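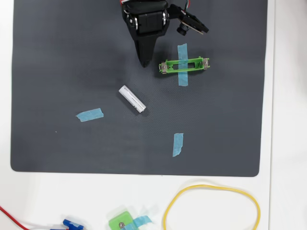
손으로 편지 쓰기, 다시 시작한 뒤의 기록

1월 1일

새해가 되면 저는 서랍을 정리합니다. 올해는 서랍에서 편지가 많이 나왔습니다. 작년에 받은 것도 있고, 쓰다가 그만두고 보내지 못한 것도 있습니다. 보내지 못한 편지를 읽는 것은 조금 부끄러운 일입니다. 날씨 이야기만 한 장을 쓰고 끝난 편지도 있었습니다. 그래도 버리지 않고 다시 넣어 두었습니다.

저는 플러크소프(Plurkthorpe)라는 작은 마을에 삽니다. 한국어는 제 모국어가 아니고, 대학교 때 배우기 시작해서 지금도 배우고 있습니다. 그래서 이 블로그의 문장이 가끔 이상할 수 있습니다. 틀린 곳을 댓글로 알려 주시는 분들께 늘 감사하게 생각합니다. 지난번에 '가르치다'와 '가리키다'를 또 헷갈린 것은 고쳤습니다.

오늘은 편지에 대해서 쓰고 싶습니다. 오래전부터 쓰려고 했는데 자꾸 미루었습니다.

편지를 다시 쓰게 된 것은 나오미 무티소(Naomi Mutiso) 씨 때문입니다. 우리는 한국어 수업에서 만났고, 같은 줄에 앉았습니다. 나오미 씨가 다른 나라로 이사한 다음에 처음에는 메시지를 자주 주고받았습니다. 그런데 메시지는 이상하게 점점 짧아졌습니다. "잘 지내?" "응, 너는?" "나도." 이런 대화를 몇 달 동안 했습니다. 사이가 나빠진 것은 아니었습니다. 다만 휴대 전화를 들고 있으면 긴 이야기를 꺼내기가 어려웠습니다.

그러다가 7월에 나오미 씨한테서 편지가 왔습니다. 한국어로 쓴 편지였습니다. 네 장이었고, 앞뒤로 다 썼습니다. 저는 부엌에 서서 읽기 시작했는데 물이 끓는 것도 몰랐습니다. 새로 다니는 직장 이야기, 옆집에서 들리는 피아노 소리 이야기, 시장에서 물고기 이름을 몰라서 손가락으로만 샀다는 이야기가 있었습니다. 메시지로는 한 번도 듣지 못한 이야기였습니다.

저도 바로 답장을 쓰려고 했습니다. 그런데 첫 줄에서 막혔습니다. 한국어 편지는 어떻게 시작해야 합니까? 교과서에는 "그동안 안녕하셨습니까?"라고 나와 있었습니다. 친구한테 쓰기에는 너무 딱딱한 것 같았습니다. "안녕!"은 너무 가벼운 것 같았습니다. 결국 "나오미 씨, 지금 여기는 비가 와요."라고 썼습니다. 지금도 제 편지는 거의 다 날씨로 시작합니다. 비가 많은 곳에 사는 사람의 버릇이라고 생각해 주세요.

종이와 펜에 대해서

저는 문구를 좋아하지만 잘 아는 사람은 아닙니다. 마을 중심에 카삽(Kassab)이라는 문구점이 있고, 필요한 것은 거기에서 삽니다. 주인 대비나 건(Davina Gunn) 씨는 손님이 펜을 써 보는 동안 절대로 말을 걸지 않습니다. 저는 그 점이 마음에 듭니다. 다른 가게에서 누가 옆에서 설명을 하면 저는 긴장해서 필요 없는 것까지 삽니다.

처음에는 예쁜 편지지를 샀습니다. 가장자리에 꽃이 있고 두꺼운 종이였습니다. 그런데 쓸 수가 없었습니다. 종이가 너무 예쁘니까 글씨를 틀리는 것이 무서웠습니다. 한글은 받침이 있어서 한 글자 안에서도 틀릴 곳이 많습니다. '앉다'를 '안다'로 쓰면 사람이 의자에 앉지 않고 의자를 안게 됩니다. 실제로 그렇게 써서 보낸 적이 있습니다. 나오미 씨가 답장에 의자를 꼭 안고 있는 사람을 그려 주었습니다.

그다음부터는 줄이 있는 평범한 종이를 씁니다. 클러누스(Clurnus)에서 나오는 묶음인데, 한 장씩 깨끗하게 뜯어집니다. 줄 간격이 조금 넓어서 한글을 쓰기에 좋습니다. 알파벳을 쓸 때는 좁은 줄도 괜찮은데, '를'이나 '뷁' 같은 글자는 높이가 필요합니다. ('뷁'을 편지에 쓸 일은 없습니다. 배운 것이 아까워서 한번 써 보았습니다.)

펜은 검은색 볼펜을 씁니다. 만년필도 써 보았지만 저는 왼손잡이라서 손이 지나가면 글씨가 번집니다. 왼손잡이도 만년필을 잘 쓰는 방법이 있다고 들었습니다. 종이를 많이 돌려놓고 쓰면 된다고 합니다. 저도 해 보았는데 글씨가 산으로 올라갔습니다. '산으로 올라가다'라는 표현이 맞는지 모르겠습니다. 줄이 점점 위로 올라갔다는 뜻입니다.

쓰는 시간

저는 저녁을 먹고 설거지를 끝낸 다음에 씁니다. 한 번에 다 쓰지는 않습니다. 예전에는 편지란 한자리에서 끝까지 써야 한다고 믿었습니다. 그래서 시간이 많은 날을 기다렸고, 시간이 많은 날은 오지 않았습니다. 지금은 조금 쓰고 덮어 둡니다. 다음 날에는 "어제 여기까지 쓰고 잤어요."라고 쓰고 계속합니다. 받는 사람도 그런 부분이 재미있다고 합니다. 어제의 저는 기분이 좋고 오늘의 저는 감기에 걸려 있는 편지가 됩니다.

사전은 처음부터 펴지 않습니다. 모르는 단어가 나오면 아는 단어로 돌아서 갑니다. '후회하다'라는 말이 생각나지 않은 날에는 "그때로 돌아가면 그렇게 안 할 거예요."라고 썼습니다. 나중에 사전을 찾고 조금 허무했지만, 다시 읽어 보니까 길게 쓴 문장이 제 마음에 더 가까웠습니다. 물론 돌아가는 길이 너무 길어서 길을 잃은 적도 있습니다. 수도관이 얼어서 터졌다는 이야기를 쓰려고 반 장을 썼는데, 나오미 씨는 우리 집에 홍수가 난 줄 알고 놀라서 전화를 했습니다.

존댓말 문제도 있습니다. 나오미 씨와 저는 메시지에서는 반말을 하는데 편지에서는 '-어요'를 씁니다. 약속한 적은 없고 첫 편지부터 그렇게 되었습니다. 우리 둘 다 한국 사람이 아니니까 이상해도 괜찮다고 생각했습니다. 그런데 어느 편지에서 나오미 씨가 중간에 갑자기 반말로 바꾸었습니다. 할머니가 편찮으시다는 부분이었습니다. 그 세 줄만 반말이고, 다시 '-어요'로 돌아왔습니다. 저는 그 편지를 여러 번 읽었습니다. 외국어로 쓴 글에서도 목소리가 들릴 수 있다는 것을 그때 알았습니다. 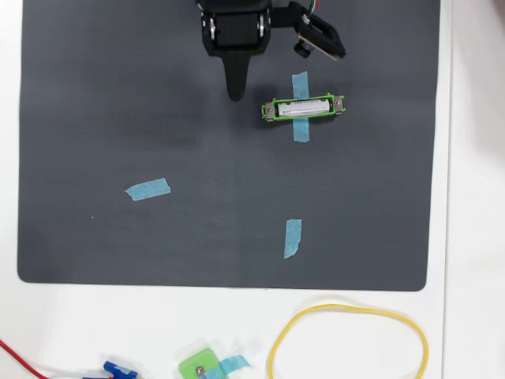

답장이 늦어졌을 때는 어떻게 시작하는 것이 좋을까요?

사과는 한 줄만 쓰고 바로 이야기로 들어가는 것이 좋습니다. 저는 "답장이 늦어서 미안해요."라고 쓴 다음에 줄을 바꾸고, 상대방의 편지에서 기억에 남은 것에 대해 씁니다. 늦은 이유를 길게 쓰면 편지 전체가 무거워집니다.

이것은 퍼거스 토시(Fergus Tosh) 선생님께 배운 것입니다. 퇴직한 지리 선생님이고, 젊었을 때부터 편지를 주고받는 친구가 있다고 하셨습니다. 두 분은 22년 동안 한 번도 만나지 못한 시기가 있었지만 편지는 계속 썼습니다. 한번은 제가 답장을 너무 오래 못 써서 걱정이라고 했더니, 선생님은 본인의 가장 늦은 답장에 대해 말씀해 주셨습니다. 그 사이에 친구가 결혼을 했다고 합니다. 축하 인사를 쓰려고 했는데 다음 편지에는 벌써 아기 사진이 들어 있었다고 합니다. 그 이야기를 들은 뒤에 저는 걱정을 덜 합니다.

우체국에서

편지를 보내는 일에도 단어가 필요합니다. 우리 마을 우체국은 빵집 안에 있습니다. 그래서 편지를 부치러 가면 꼭 빵을 사게 됩니다. 국제 우편 요금은 무게에 따라서 달라지는데, 저는 집에 저울이 없어서 언제나 창구에서 재 달라고 합니다. 종이 한 장 때문에 요금이 올라간 적이 있습니다. 그날은 마지막 장을 빼서 가방에 넣고, 다음 편지에 같이 보냈습니다. 그래서 나오미 씨는 제 이야기의 끝을 한 달 뒤에 읽었습니다. 드라마를 보는 것 같았다고 했습니다.

작은 물건을 같이 넣을 때는 조심해야 합니다. 말린 나뭇잎을 넣은 적이 있는데 부서져서 가루가 되었다고 합니다. 식물은 보내면 안 되는 나라도 있으니까 저처럼 하지 마시고 먼저 확인하십시오. 지금은 얇은 것만 넣습니다. 버스표, 신문에서 오린 만화, 카삽에서 받은 종이 책갈피 같은 것입니다. 생일 선물처럼 두꺼운 것은 파켁스(Fakex) 택배로 따로 보냅니다. 편지보다 빨리 도착해서 "무슨 선물이에요?"라는 메시지가 먼저 오기도 합니다.

주소는 받는 나라에서 읽을 수 있는 글자로 써야 합니다. 당연한 말인데 저는 처음에 나오미 씨의 이름을 한글로 썼습니다. 편지를 한국어로 쓰다가 봉투까지 그대로 쓴 것입니다. 창구에 계신 로리 매키넌(Rory MacKinnon) 씨가 봉투를 오래 보다가 "한국으로 가는 겁니까?" 하고 물어보았습니다. 저는 새 봉투를 사서 그 자리에서 다시 썼습니다. 빵도 샀습니다.

받은 편지 두는 곳

받은 편지는 과자 상자에 넣어 둡니다. 보낸 사람별로 나누어 볼까 생각했지만 그만두었습니다. 섞여 있으면 찾는 편지가 아닌 것을 읽게 되고, 저는 그것이 좋습니다. 오늘 서랍을 정리하는 데 오전이 다 지나간 것도 그래서입니다. 제 동생은 편지를 전부 사진으로 찍어 두라고 합니다. 불이 나면 어떻게 할 거냐고 합니다. 맞는 말이라서 대답을 못 했습니다. 언젠가 할 것 같지만 오늘은 하지 않았습니다.

제가 보낸 편지는 저한테 없습니다. 이것이 메시지와 가장 다른 점인 것 같습니다. 무엇을 썼는지 기억이 안 나서 같은 이야기를 두 번 쓴 적도 있습니다. 나오미 씨는 "고양이가 지붕에서 안 내려온 이야기는 지난번이 더 재미있었어요."라고 썼습니다. 처음에는 복사를 해 둘까 했는데, 집에 제 편지가 쌓이는 것은 조금 이상한 기분이 들 것 같아서 하지 않습니다. 대신 달력에 짧게 적어 둡니다. '고양이', '치과', '이모 결혼식'. 이 정도면 충분합니다.

올해는 한국에 사는 다리나 흘라둔(Daryna Hladun) 씨한테도 편지를 쓰기로 했습니다. 같은 수업을 들은 친구이고, 우리 중에서 한국어를 제일 잘합니다. 그래서 조금 떨립니다. 나오미 씨한테는 틀려도 서로 모르고 지나가는 것이 많았는데 다리나 씨는 다 알 것입니다. 틀린 곳을 빨간색으로 고쳐서 돌려보내지는 말아 달라고 미리 부탁했습니다. 다리나 씨는 파란색은 괜찮냐고 물어보았습니다.

첫 줄은 벌써 썼습니다. 역시 비가 온다고 썼습니다. 지금은 그쳤는데, 내일 이어서 쓸 때 그 말부터 쓰려고 합니다.

혹시 외국어로 편지를 쓰시는 분이 계시면 끝인사를 어떻게 하시는지 댓글로 알려 주십시오. 저는 "그럼 이만 줄입니다."를 쓰는데, 너무 옛날 사람 같다는 말을 들었습니다. 그래도 저는 이 말이 좋아서 당분간은 계속 쓸 것 같습니다.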